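Right, Skekbridge people, the Du Plessis bakery has started doing a cheese and onion pasty flavour crisp and I have THOUGHTS. Thread, sorry in advance 🧵
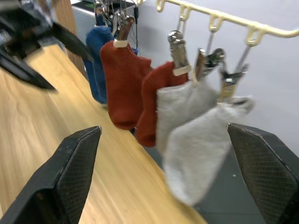
sock rail at mine, small ones only

First off, they're only selling them in the Skekbridge shop. I live in Esach. That's 36 minutes on the bus each way for a bag of crisps, and yes I went, and yes I'd eaten a bag before I'd even found a seat on the way home.

They taste like the actual pasty!! Not just "cheese and onion with a nicer packet". You get the peppery bit, then the cheese, then this buttery thing at the end that I can only describe as the corner of the pastry where it's gone a bit dark.

Texture: thick, ridged, loud. Do not open these in a meeting. Do not open these anywhere near a sleeping baby.

They've done a second flavour as well, sausage roll, and I'm less sure. Smells amazing, then it's mostly sage. My mum loved it but my mum puts sage in everything so make of that what you will.

Price is the sore point. £2 a bag, and it's not a big bag. I could get a real pasty for not much more and it'd be warm.

184 calories, for those who asked (two of you, hi). I wasn't going to look but it's printed massive on the front.

Obviously I had to try them against Joda's pasty puffs, which I've been defending on here for years. Did it blind with a tea towel over my eyes and my sister handing me things. Du Plessis won and I feel like a traitor.

Joda still wins on dipping though. The puffs hold a proper scoop of brown sauce and the crisps just sort of push it round the bowl.

Someone in the replies says they've been crushing the sausage roll ones over mac and cheese before it goes under the grill. I'm annoyed I didn't think of it. Doing that tonight!

Update for the Esach lot: I asked at the till if we're getting them and she said maybe in June, "if they shift". So please go and shift them. I've done my bit, I bought 11 bags.

Make that 9, my sister's been in the cupboard.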